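Notes from the Vlachou open afternoon

Got in just after two, train late, missed the welcome and the coffee. Writing this up on the way home so excuse the state of it. The short version for anyone at our place who only wants that bit: go and try the hand-held grippers before we order anything. The arms can wait.

Vlachou have the whole of the second floor now. Blinds down, lights low at the far end, good light over the tables where it counts. Dagmar Ševčík was doing the rounds with visitors and she let us get on with it, which I liked. No slides. You pick a table, you pick up a pair, you try to do the job.

The job at my table was laundry, more or less. Mesh wash bag, open it up, get it into a basket. Sounds like nothing. I had 20 minutes on it and came away with a sore thumb and a lot of respect for whoever does this all day.

First pair was the Galton, flat fingers. They close dead parallel and the pinch is strong, stronger than I expected for the squeeze you put in. Great on cloth lying flat. Not so great when the cloth is bunched, you end up taking two folds when you wanted one and you don't know till you lift.

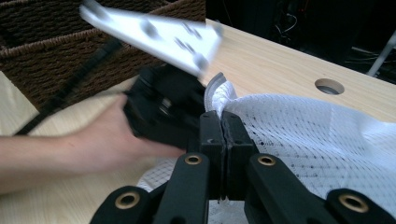

Walid Sfeir was on the same table and he'd got the knack quicker than me. His trick is to come in steep, touch the tabletop, then close. I kept coming in shallow and skating over the top. He also reckons the Galton linkage has less slop in it than last year's, and I'll take his word, I never handled the old one. What I did notice is the weight. Fine for one go. By the tenth my wrist was complaining.

Cables. Everybody I spoke to moaned about the cables. They want to go over your forearm, and they end up wherever they like. Asked about a wireless version and got a smile and "November", no year given.

Then over to the Prarkitz, with the long tapered fingers. Different animal. They give a bit, so they wrap round a soft edge and don't bite it. For holding a bag open I thought they were miles better. One side each, pull gently, and the mouth stays open while you think about what's next. For picking a thin sheet of plastic off a table, worse. The tips fold under before they get hold. Amra Vidmar showed me how to drag the sheet to the edge first and take it from there, worked for her, worked for me maybe half the time.

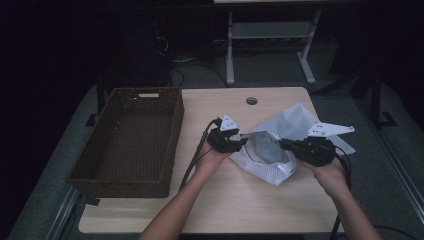 Price is where it gets awkward. The Prarkitz fingers are a wearing part. Amra said they change a set after 60 hours of use on fabric, sooner if people are rough. The Galton pads last a good deal longer but you can't swap them yourself, the whole head goes back to the maker and you wait nearly 18 days. So you'd want a spare head, and there goes the saving. I asked if you can put Prarkitz fingers on a Galton body. Long pause. Radomir Matić from the workshop said yes, with a plate he'd made, and please don't tell anyone he said so. (Sorry Radomir.)

Cameras, quickly, as I ran out of time. Wrist view versus head view. The wrist one shows you the pinch beautifully and not much else once you're down in the cloth. Head view gets you the basket and both hands but your own grippers block the bit you care about. They record both and line them up after. Brallus is the software for that, it crashed once while I was watching and came back without losing the take, so fair enough. Menus are a mess though. Radka Todorova says a new version is on the way, she wouldn't show me.

Didn't get to the controller room at all. Queue out the door and I had a train.

What I'd do: borrow one pair of each for a fortnight, use our own bags and our own poeple, keep a note of drops. Dagmar says loans are possible if we collect and sign for them. I've got her card. Also ask for the smaller grip size, the standard one is made for bigger hands than mine.

Parking is round the back, by the way, not where the sign says. Lift was out so allow for the stairs.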